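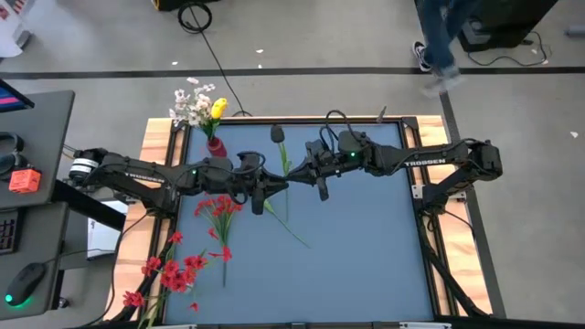
A red vase of flowers, with the red bunches on the table.

Hi, I'm Solène Joly, and I run Drorkedico with Sylvain Marchal. We make and rent out artificial flower arrangements for waiting rooms, reception desks, restaurant tables and the occasional wedding where somebody's aunt has terrible hay fever. It's the two of us, one van, and a great many stems.

I came to this from real flowers. I worked in a shop on Royer Street for years and loved it, apart from the cold water and the buckets (my hands have never forgiven me). Then a dentist down the block asked if I could do something for her front desk that would last past the weekend. I bought a bag of silk peonies, fussed with them all evening, and had a wonderful time. She still has that arrangement, although we've swapped the peonies twice.

Sylvain joined when I ran out of closet. He used to manage stock for Arnix, a lighting wholesaler, and he is the reason we know we have 3125 stems on the shelves and which ones need washing.

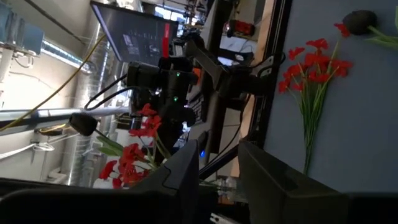
Sorting is where every order starts, and I'm picky about it. Bunches arrive squashed flat from the supplier, so we shake them out, bend the wires back and let everything lie for a while before deciding what goes where. Small red blossoms on long thin stems are a favorite of mine for this stage, because you can fan a bunch out on the tabletop and see right away how wide it wants to go. I'd rather spend time there than fight with it once it's in the vase!

Most of our customers are on a swap plan. You choose a size, we bring the arrangement, and when the season changes we come and trade it for another one. We look after 107 arrangements that way at the moment, most of them around Cekisgate, and I still do the March changeover myself. It's my favorite – all the yellow comes out.

What we like about red 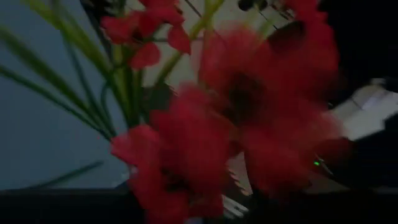
2 min read

People are a little scared of red flowers. They think of Valentine's Day, or of a steakhouse. I think red just needs plenty of green around it, so I leave the long leaves on and let them lean out to one side, and suddenly the whole thing looks like it came out of a garden. If you're nervous, start with one bunch and some little white blossoms. You can always call me and ask for more.
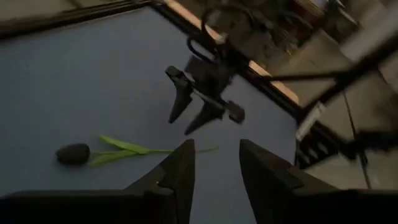 Single stems are the other thing we get asked about. Plenty of people don't want a big bouquet, they want one good flower in a narrow bottle on the kitchen windowsill, and we're happy to do that too. A dark, closed tulip like the one lying on our tabletop is lovely on its own, with its two long leaves spread out and that very bright green against the nearly black bud. Single stems start at $19 with the bottle, and you can pick them up from us any morning before noon. Ring the bell twice, as Sylvain usually has the radio on.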